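The Slow Business of Finishing Wood for the Kitchen

By Gordon Thibodeau
Jun 2, 2023

A cutting board leaves the saw as a bundle of open tubes. Each tube once carried water up a living tree, and each will carry it again if given the chance. Most of the work in finishing kitchen wood comes down to controlling how much water goes in, how fast it goes in, and how evenly it comes back out.

Wood swells across the grain and hardly at all along it. A board that takes up water on one face and stays dry on the other will cup, with the wet face on the outside of the curve. The finish does not stop this movement. It slows the exchange of moisture enough for the two faces to stay close to each other.

At the Utetti workshop in Vedcombe, Špela Mujić finishes beech and maple boards with drying oils. She keeps a moisture meter on the bench and will not oil a board until three readings in a row agree. In December, when the heating is running and the indoor air is very dry, boards may sit on the rack for weeks before they pass.

"People want to talk about the oil," she says. "I want to talk about the rack."

The oils fall into two groups. Drying oils, such as linseed, tung and walnut, react with oxygen and form a solid film in and just above the surface. Nondrying oils, of which mineral oil is the usual one in home kitchens, stay liquid. They fill the pores for a time and then migrate deeper into the board or wash away with soap. Mineral oil is easy to apply and easy to renew, and it needs renewing often. Tung oil takes longer to cure and lasts longer once it has.

Cure time is where most home finishing goes wrong. A coat of raw linseed oil can feel dry to the hand while the lower part of the film is still soft. A second coat laid over it seals off the air, and the surface stays tacky. Mujić wipes off all the excess after each coat, stands the board on edge so that both faces get air, and leaves it alone. Oily rags are laid flat outdoors to dry, or kept under water in a lidded metal can. A crumpled rag holds the heat of the curing reaction and can catch fire.

Sanding matters as much as the oil. Very fine grits polish the surface so closely that the oil soaks in poorly, so Mujić stops at 220 on beech. Before the last pass she wets the board to raise the grain, lets it dry, and cuts the raised fibers off. Without that step, the first wash would do the same job and leave the board feeling like a cat's tongue.

Color is a separate question. Linseed yellows with age, more so in a dark cupboard than in daylight. Walnut oil yellows less, but some households avoid it on account of nut allergies. Pale woods show the change first, and a pale board stored next to a window will darken in a sharp outline around whatever is left standing on it.
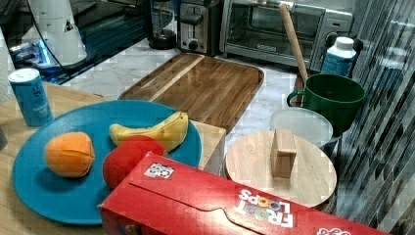
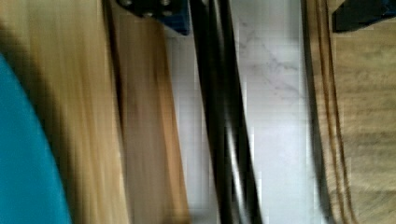
Light wood in a kitchen setting.
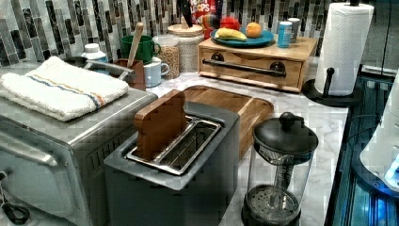
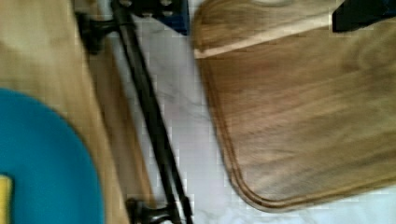

Film finishes follow different rules. Varnish and lacquer sit on top of the wood and block moisture well until they are cut. After that, water enters through the cut and spreads sideways under the film, which lifts in flakes. Ristić, a small furniture shop that shares a kiln with Utetti, uses varnish on tabletops and shelf edges and refuses it on anything that will meet a knife.

The shared kiln is an Eleck, the 814 model, bought secondhand. It dries stock slowly, and both shops prefer it that way. Fast drying leaves the outside of a plank set while the core is still shrinking, and the stress stays locked in until a saw releases it. A plank can be flat in the morning and pinch the blade by noon.

For boards already in use, the maintenance is dull. Wash by hand and wet both faces even if only one is dirty. Dry with a towel and stand the board on edge. When water no longer beads on the surface, clean the board, let it dry overnight, and apply a thin coat of whatever was used before. Switching from mineral oil to a drying oil is possible, but the mineral oil left in the pores slows the cure, and the first coats may need several extra days.

Mujić keeps one untreated beech board at home for bread. It is 2 inches thick and has never been oiled. She brushes off the crumbs and puts it back on its edge.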